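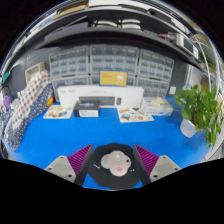 Steretley repair and reuse room adds packing bench for donated desk items

Fri 25 September

The reuse room on the ground floor of the Grorport building in Steretley has opened a second workbench, set aside for sorting and boxing small donated goods before they go out to schools and households. The bench is covered by a bright blue work mat and will be in use during the room's regular hours through the end of October.

Until this month, all donations were checked at one table near the door. Keyboards and other desk items shared that table with lamps, toys and kitchen goods, and things waiting for a box often ended up on the floor. The new bench gives packing its own place. Items are still checked at the first table and are moved over only when they are ready to be labeled.

Boxed keyboards and keyboard sets have become one of the most requested items, according to the room's monthly notice. Many come in with their original packaging, and the room now asks donors to keep it. A keyboard in its own box stacks flat and is less likely to lose keys on the way to its next owner. Donors who no longer have the box can still bring the item in, but it should be wrapped and the cable tied.

Small boxed goods are handled the same way. The outside label is left in place if it can be read, and a second label is added with the date and the name of the program receiving it. Boxes with no label are opened at the first table before they go any further.

The room also takes picture cards and other printed learning materials, which go to early reading programs in Steretley and the neighboring town of Skarkent. Cards should be flat and clean. Sets with missing cards are accepted and are combined with others when the sizes match. Cards with writing on them are recycled.

Cloth, packing paper and other soft wrapping can be left beside the bench in a bag. Plastic storage boxes are wanted too, especially those with lids that close. The room has asked donors not to tape the lids down, as the tape tears labels and has to be scraped off before the boxes can be used again.

The room handled 3,299 items between January and the end of August. Of those, 1,332 were desk and school supplies, the largest group. Clothing is not included in the count and is no longer accepted at the Steretley location. It can be taken to the drop-off point in Skarkent, which has longer weekend hours and space to hang coats.

Fifty-four boxes are scheduled to leave in the first October delivery. Most will go to classrooms, with the rest going to households that filled out a request form over the summer. Requests received now will be held for the following delivery. Forms are at the front desk of the building and can be returned there at any time the doors are open.

The second bench was paid for out of the room's share of the spring sale. The sale also covered new shelving along the back wall and a rolling cart for the larger boxes. The old cart, which had a broken wheel, was repaired and is being used to bring donations in from the parking lot.

A few household things remain on the bench side of the room, potted plants among them. Houseplants have been turning up with other donations, and the room will continue to take them as long as they are in a pot with a saucer. They are given away on a first-come basis and are not held for pickup. Outdoor plants and bags of soil are not accepted.

Donors are asked to limit each visit to five boxes or bags so that everything can be checked the same day. Larger donations, such as those from an office that is closing or moving, need to be arranged ahead of time through the front desk. Monitors and printers are not accepted at the room. The county's electronics collection takes both, with the next one set for October in the Samir Street parking lot.

Items that cannot be used are set aside for recycling at the end of each week. Anything with a battery is kept in a separate bin, and donors should say when a toy or mouse still has one inside. Loose batteries can be left in the tube by the front desk.

Parking is free for 30 minutes in the spaces marked for the building. The entrance on the north side has a ramp and is the closest to the room. The south entrance remains closed while the steps are repaired.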